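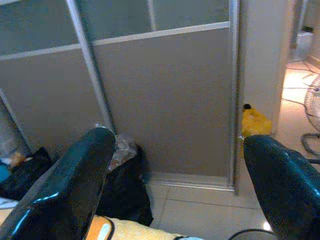 Figure 9.1 View between the two gripper fingers, looking toward a partition. A black bag rests on the floor at its base.

Chapter 9
Mounting a Camera at the Wrist

By the end of Chapter 8 you had an arm that moves to a set of stored positions and a gripper that opens and closes on command. It still has no information about what is in front of it. In this chapter you will add a small camera near the gripper and send its picture to your computer.

A wrist camera moves with the hand. When the arm turns, the view turns too, and the fingers stay in the same part of the picture. In Figure 9.1 they rise from the two lower corners, with a wide gap between them. The software can use that gap as a guide when it lines up the gripper with an object.

The fingers in the figure are glossy black, and both show pale reflections. A program that looks for bright spots may mistake a reflection for part of the room. Section 9.4 covers two ways of dealing with this: masking the fingers in software and covering them with matte tape.

The build follows the one Oda Vik and Aleksi Oksanen worked out for the Remberg arm in a shared workshop. It can be done on a kitchen table. You will need the bracket from Appendix B, a USB camera, cable ties, and a small screwdriver. Allow some 2 hours for the first fitting.

Before you start
Switch off the arm and unplug its power supply. Move the wrist through its full range by hand and note where the camera cable would pull tight. Leave enough slack for the widest turn, but keep the loop clear of the fingers.

9.1 Choosing a position for the bracket
The bracket can be fixed above the wrist or to one side of it. Start with the upper position. Tighten the screws only until the bracket stops sliding, as you will adjust the angle again in Section 9.2.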